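Kitchen table odds and ends, the Horthorpe place

Gallery, part 5

Quick one tonight, dinner's on the stove. People keep asking for the table stuff after the last batch (the shelves and the pantry door, part 4, still up if you missed it). So this is the round table and what lives on it. Most of the entries are just the write-up for now, I'll drop more pictures in as I get to them. Click through or scroll, whatever works on your phone.

Rules are the same as before. Nothing here is for sale. If you want to know where something came from and I know, it's in the line under the name. If it isn't there I don't know.

THE TABLE

Round. Came with the apartment, or was left in it, depends who you ask. Mudassar Bajwa wanted to swap it for a square one from the Klinhom store and I said no. Round means you can squeeze in one more chair at the holidays. Seats 5 fine, 6 if everyone likes each other.

One leg wobbles. Folded cardboard under it since May. Works.

THE CHAIRS

Don't match. Two from Asif Hayat when he moved, the rest from the Flokstead flea market, 17 bucks each which I thought was steep and paid anyway. The one nearest the window has the good cushion. First come first served.

TABLECLOTHS, GENERAL

I have too many. Kamran Mirani counted them once out loud in front of guests. They get rotated whenever something gets spilled so in practice thats every few days. Cotton ones go in warm, line dry if it's not raining. Anything with a fringe goes in a mesh bag or it comes out as one big knot, learned that the hard way.

Layering two cloths is my mother's thing. The big one underneath takes the crumbs and the nice one goes on top, off center so you see both. Drives some people nuts. I like it.

PLACEMATS

Used to be woven ones. Soup got them. Currently none, taking suggestions. Not plastic please.

THE FRUIT BOWL

Mastetti, the deep one they don't make anymore. Chip on the rim, turned to the wall. Usually lemons and one sad apple. Asif Bajwa puts his keys in it when he visits, then can't find his keys.

NAPKINS

Paper on weekdays, cloth when company comes. The cloth ones are the leftover yardage from the curtains, hemmed by Faisal Minhas on his sister's machine. Hems are a bit wavy. Nobody's ever complained to my face.

SALT AND PEPPER

Salt in a little dish, pepper in a grinder that needs a firm hand. Had a matching set of shakers, cute, clogged constantly. Gave them away. Rice in the salt did not help.

THE TRIVET

Cork, round, burn mark in the middle from the cast iron. Doing its job. Lives on the hook by the stove except at dinner. If you can't find it look under the mail.

THE MAIL PILE

Not a decoration but its been on the table so long it might as well get an entry. Goes on a chair when we eat. Goes back after.

THE TEA TIN

Green, dented lid, holds tea about half the year and rubber bands the other half. Was my aunts. I get asked about this one more than anything else on the page and no, still don't know the maker, theres a number on the bottom, 3342, and that's all. If anybody recognizes it, comments are open.

CHOPSTICKS, PINK CUP

Wooden chopsticks in different browns, up in the pink cup along with some metal utensils. Gingham underneath, pink and white, and the pale checked one with the bear and the shaggy fringe over the far side. My favorite corner of the whole kitchen.

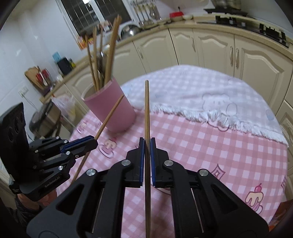 LOOKING AFTER WOODEN CHOPSTICKS

Got asked twice so putting it here. Hand wash, don't soak. Dry them lying down on a towel before they go back in any kind of cup, otherwise the bottom of the cup gets funky. Drop of food oil on a rag a couple times a year if they look dull. Toss any that splinter. They will not all match after a while and you stop caring.

THE LAMP OVER THE TABLE

Plain white shade, hung too low, tall people beware. Asif Hayat has hit his head on it up to 6 times by his own count. Will raise it when I find the step stool.

THE CORNER BY THE WINDOW

Basil, mostly alive. Water when the leaves droop, it forgives you. The one before it did not forgive me.

COMING NEXT

Part 6 is the drawers. The junk drawer gets its own page, there's a LOT in there, batteries, birthday candles, a key to who knows what. After that maybe the hallway. Kamran wants me to do the spice rack but it needs a clean first, so don't hold your breath.

Comments on this page stay open till the next part goes up. Please say which item you mean, last time I got "where's that from?" with no other words and had to guess. Also if you sent me a message about the fringe cloth, I saw it, will reply this week, it's a cotton blend I think, the tag was gone when I got it.

Pots boiling over, gotta go.

Back to part 4
All galleries
Comments (closed on parts 1 to 4)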